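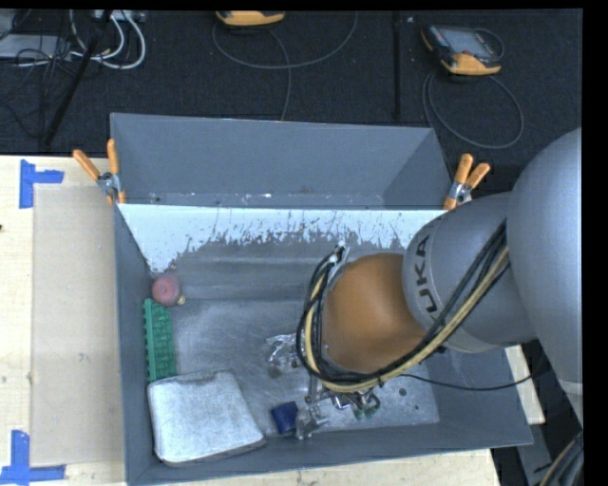 Figure 7. Open bin on a wooden tabletop, with the tall panel behind the far edge.

Section 7: Setting Up and Caring for the Bin

This section covers the Taltero 711 open bin and its back panel. If you have the Besteo tabletop, read the note after step 4 before you start.

What you need
A tabletop that is flat and level
A soft dry cloth and a second cloth for damp wiping
Mild dish soap
A spirit level
The felt sheet from the parts bag

Placing the bin

1. Clear the tabletop and wipe it down. Let it dry.

2. Lay the felt sheet flat on the table. Smooth out any folds with your hand.

3. Lift the bin with one hand under each short wall and lower it onto the felt. Do not lift it by the rims. The rims are thin and will bend if the bin is loaded.

4. Set the level on the bin floor, first along the long side and then across. If the bin rocks, check for grit under the felt before you adjust the table legs.

Note: The Besteo tabletop has a raised strip along one side. Turn the table so the strip is at the back, and keep the bin clear of it.

5. Leave at least 10 inches of clear table in front of the bin. You will need this space for sorting.

Fitting the back panel

1. Stand the tall panel behind the far wall of the bin. The angled side pieces face forward.

2. Slide the panel up to the bin until the bottom edge sits against the wall. Pale scuffs along the lower edge of the panel are normal after the first few fittings.

3. Press down on both top corners. The panel should stand without leaning. If it leans, take it out and start again from step 1.

CAUTION: The panel is not a handle. Never drag or tip the bin by the panel.

Loading

Put items in one at a time. Clear bags, film and thin wrapping should go in last, on their own, where you can reach them. Shiny, crumpled pieces are hard to tell apart once they overlap, and they slide under heavier items.

Do not fill the bin above the front wall. The panel stops items from going over the back, but it will not hold a stacked load. The weight limit is 50 pounds, spread over the whole floor.

Keep items away from the walls where you can. A flat package standing against a wall is awkward to pick up, and the corners leave marks.

CAUTION: Do not drop tools or metal parts into the bin. Set them down by hand.

Cleaning

1. Take everything out, including scraps in the corners.

2. Wipe the floor and walls with the dry cloth.

3. For sticky spots, use the damp cloth with a little soap. Wipe again with plain water.

4. Dry the bin fully before you put anything back. Lift it and check that the felt is dry too.

Do not use steel wool, scouring powder or solvent cleaners. Tape residue comes off with warm water and patience. Duggan adhesive remover may be used on the outside walls only.

Normal wear

The inner walls and floor will pick up fine scratches, cloudy patches and scuffs in ordinary use. The inside of the back wall often wears faster than the rest, and its finish may become ragged or streaked. None of this affects how the bin works, and it is not covered by the warranty.

Replace the bin if you find any of the following:
A crack in the floor or at a corner
A wall that bows outward when the bin is empty
A rim with a sharp or lifted edge
A floor that no longer sits flat on the table

Dark spots on the floor should be wiped first. If a spot does not come off, run a fingertip over it. A flat stain can be left alone. A pit or hole means the bin must be replaced.

Spare parts

Felt sheets and back panels are sold separately through Plukska. Give the bin model number when you order, as the panel for the older bin is narrower. For warranty questions, write to Genivaldo Leite at the parts desk. Corrections to this section go to Emlyn Skyrme.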